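Gumdale Linen Room: Folding Table and Towel Inspection
Checklist with comments, June round
Site: Gumdale. Towels supplied through Usley. Wash by Baysal.

Mark each line OK, FIX or N/A. Put comments under the line they belong to.

1. Floor and access
Walkway clear from door to table: OK
Cart brakes hold: FIX
Comment: Left rear brake on the tall cart slips. Tag it and use the short cart until the part comes in.

2. Shelving
Top shelf load under 600 lb: OK
Shelf clips seated: OK
Comment: The Zotudow shelves were re-leveled after the last round. No movement when pushed.

3. Table covering
Surface flat, no lifted seams: OK
Free of lint and grit: FIX
Comment: A few faint specks on the green. Brush down before the next batch. Hand towels go on this surface one at a time and are opened out fully before anyone checks them.

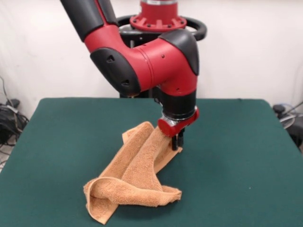
Item 3. Tan terry towel bunched on the green table covering.

Comment: A towel in this state can't be passed or failed. Creases hide pulled loops and small stains. Open it to all four corners, then go on to item 4.

4. Towel condition
Loops even, no bald patches: OK
Border band intact: OK
Corners flat: FIX
Comment: One far corner curls up and folds back over itself. The pointed corner toward the middle of the table lies flat. The woven band with the fine lines gets checked by touch along its full length, both sides. Flatten the curled corner by hand and look at the underside before marking it OK.
Limit: 14 rejects per batch of 900. Over that, hold the batch and call Baysal.
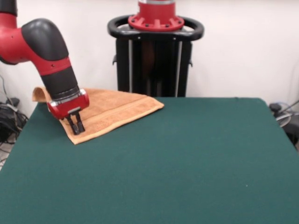

5. Storage
Folded stacks clear of sprinkler heads: OK
Oldest stock at front: FIX
Comment: Second bay is in the wrong order. Stock on hand is roughly 3,000 pieces, so allow a full morning to rotate it.

6. Lighting and exits
Exit sign lit: OK
Overhead tubes all working: OK
Comment: None.

Open items go on the board by the door. Recheck 1, 3, 4 and 5 before the 2 p.m. delivery.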